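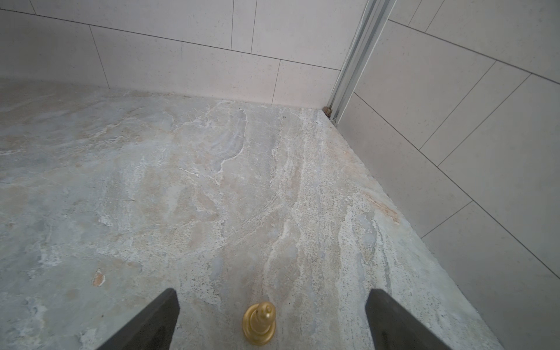 Chapter 4
A Morning at the Open Day

Before you study how a robot arm is controlled, go and stand near one that is running. I mean this as serious advice! Diagrams are fine, and you'll get plenty of them in the pages ahead, but a diagram won't give you the little pause before a gripper closes, or the way a whole room leans forward when it does.

This chapter starts with a visit. Every October the Dinach workshop in Costside opens its doors to students, families, and anyone else who wanders in, and for one morning the people who work with the arms stop what they're doing and talk to strangers about it. I have gone three times now, and I come home each time with pages of notes I can barely read. Much of what follows grew out of those notes.

The doors open at nine. There is coffee in the hallway (bring your own cup, they run out) and a hand-drawn map showing which rooms are having demonstrations. The Ventura room, at the far end, is the one I'd send you to first. It has a two-armed cell, and two arms are much more fun to watch than one. With a single arm you tend to watch the hand. With two you start watching the space between the hands, and that space is what most of this chapter is about.

Think about how you open a jar. One hand holds, the other turns, and you give no thought to where your left elbow is. A two-armed machine has to get all of that from somewhere. Each arm has its own joints, its own limits, and its own idea of where "here" is. If those two ideas disagree by even a small amount, the hands will miss each other when they try to meet. Engineers call the shared idea of "here" a common reference frame, and we'll build one from scratch in Section 4.2.
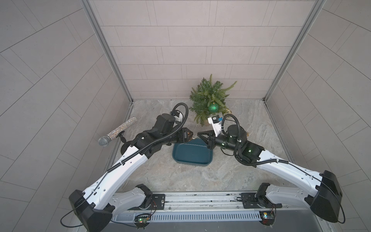

Why put the two arms side by side on one rail?
Bolting both bases to the same rigid part fixes the distance between them. Once that distance has been measured, either arm's position can be worked out from the other's, and the measurement stays good as long as nothing gets bumped or loosened.

The visitors' questions are half the pleasure of the day. A boy who couldn't have been older than six wanted to know if the arms got tired. It's a better question than it sounds, since motors do heat up and heat does change how they behave, and the answer he got took up most of ten minutes and a good piece of the whiteboard. Someone else asked why the work area held holiday ornaments instead of "real parts." Well, ornaments are real parts! They're round, they're shiny, and they like to roll. A glitter ball and a gold bell ask quite different things of a gripper, and a tree with springy branches is harder still, because it moves when you touch it. If you can describe what makes each of those objects difficult, you're already doing the kind of thinking that Section 4.3 asks for.
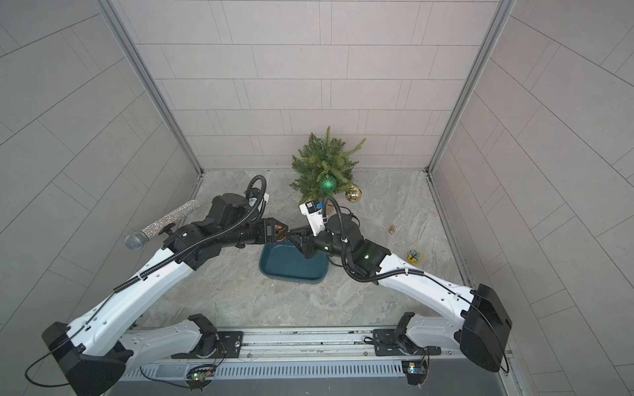

Then there is the matter of reach. The set of all points an arm's hand can get to is called its workspace, and two arms have two workspaces that overlap somewhere in the middle. Jobs that need both hands have to be done inside the overlap. Jobs that need only one can be done farther out, and a good plan uses both regions. The Trarkia exercises at the end of this chapter give you a pair of simplified arms, each with a reach of 800 millimeters, and ask you to draw the overlap on paper before you calculate anything. Please do draw it. Use a compass and be messy.
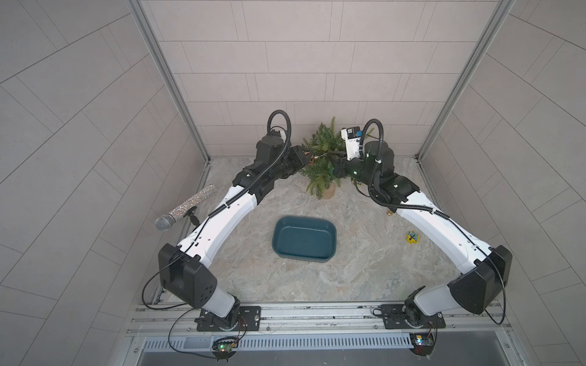 Overlap has a cost, of course. Anywhere both hands can go is also a place where they can collide, and it isn't only the hands you have to worry about. Forearms, cables, and anything mounted on a wrist all take up room. On my second visit I spent a long time watching nothing but elbows, and I'd recommend it to anyone.

If you can get to an open day near you, take these along and write down what you find:

Pick one joint and follow it through a complete motion. When does it move fastest?
Find an object that you think only one arm can reach.
Ask the operator which object in the cell they like least, and why.

Section 4.1 begins with a single arm and a single joint. Keep your notes handy, we'll need them by the second page.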